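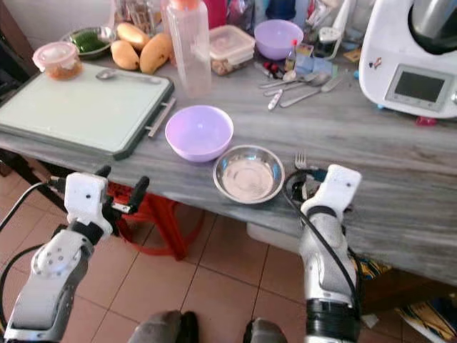
Fig. 4: Lavender bowl on the gray countertop

4. Setting up Stetisow for mail merge

Okay, so you've got Stetisow installed and the little green tab shows up in your ribbon. Now we get to the part I like, which is hooking it up to a spreadsheet and letting it fill in your letters! I've done this on three different machines now and it went smoothly on all of them once I learned to save the spreadsheet first (more on that in a second).

You'll need a workbook with one row per letter and column names in the first row. Mine is called Heywood.xlsx, so that's the name you'll see in the steps. Use your own.

4.1 Connect the spreadsheet

1. Open your workbook and save it. Then close it. Stetisow won't read a file that's still open in another window, and the error it gives you ("source not ready") isn't much help.
2. Open the letter you want to fill in, or start a blank one.
3. Click the Stetisow tab, then Sources, then Add.
4. Browse to your workbook and click Open.
5. Pick the sheet that holds your rows. If you only have one sheet it gets picked for you.
6. Check that "First row has names" is turned on. It was off for me the first time and I got a letter that started "Dear FirstName" for the very first customer.
7. Click Connect. The dot next to the source name turns green.

Note: If your column names have spaces in them, Stetisow swaps each space for an underscore. So First Name becomes First_Name in the field list. Nothing changes in your workbook.

4.2 Put the fields in your letter

1. Click in the letter where the first field should go.
2. Open the field list on the right and double-click a name. You'll see it drop in between double square brackets.
3. Do the same for the rest. I do the address block first, then the greeting, then anything in the body.
4. Format the field the way you want the text to look. If the brackets are bold, the name will be bold too.
5. Click Preview and flip through a few rows with the arrows.

Caution: Don't type the brackets by hand. Word likes to auto-correct things as you go, and a typed field can look perfect and still come out blank - ask me how I spent my evening. Always insert from the list.

Dates deserve their own mention. They come across as plain numbers unless you give the field a format, so click the field, choose Format, and pick one of the date styles. Same idea for money. My test total showed up as 3141 until I picked the comma style, and then I got the 3,141 I was after.
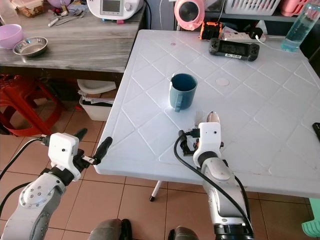
Marek Slanina wrote in that his preview kept showing old addresses even after he'd fixed them in the workbook, and that reconnecting the source every time was driving him up the wall. He got around it by turning on "Refresh before preview" under Sources, Options, and he thinks it should be on from the start. I agree with him, so I've added it below.

4.3 Run the merge

1. Go to Sources, Options and turn on "Refresh before preview" (thanks, Marek!).
2. Click Merge, then choose One File or Separate Files.
3. For separate files, pick a folder and a naming field. I use the customer number, because two people with the same last name will overwrite each other.
4. Set the row range. For a first run I'd do rows 2 to 7 and read every letter before going any further.
5. Click Start and leave Word alone until the bar fills up.

Note: Stetisow handles 500 rows per run. If you have more than that, split them with the row range and run it again for the next batch. Your settings stay put between runs, so it's only the range you need to change.

Caution: Separate Files doesn't warn you before it replaces something in the folder. Make a new folder for each run.

If the bar stops partway, click Cancel and open the log (Stetisow tab, Help, Show Log). The last line names the row it got stuck on. For me it's nearly always a stray line break inside a cell, usually in the address. Fix that row, save, close the workbook and start the range again from there.

Printing and envelopes are in section 5.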